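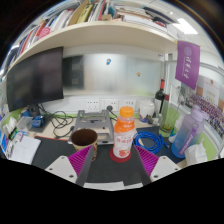 One office that took two sets last year asked us to say plainly that the spare pads should be ordered with the first purchase, as their second order took longer to arrive than the grippers themselves. Trorndale accepts the point, and pads are now listed with the main item.

Category: Handheld grippers and accessories

The Trorndale Handheld Gripper is supplied for teams that record everyday handling tasks at ordinary desks, with bottles, cups and similar items, before committing funds to a full robot arm. It has two fingers with ribbed pads, and is held and operated by one person.

Planning your purchase

Buyers are advised to budget per workstation. A typical first order consists of 2 grippers, one in use and one in reserve, together with a pack of 10 replacement pads. The unit price is £86, excluding VAT and delivery. Prices are held until the end of October for customers with a written quotation.

Delivery from our Gotcombe warehouse takes some 19 working days. Orders for the Vistport area may be collected by arrangement.

Customers who intend to move to the Zapata bench arm at a later stage should state this when requesting a quotation. The same pads fit both products, and stock may be carried over. Mounting plates are particular to each model and should be costed separately.

Purchase orders are accepted from schools, colleges and public bodies. Payment terms are set out on the quotation.

Last updated: February 10, 2018

Comments (3)

Does the price include the pads already fitted, or only the body?

Trorndale Sales: One pair is fitted before dispatch and is included in the unit price.

We put ours under small equipment and not capital, which saved a round of approval. Worth checking your own limit first.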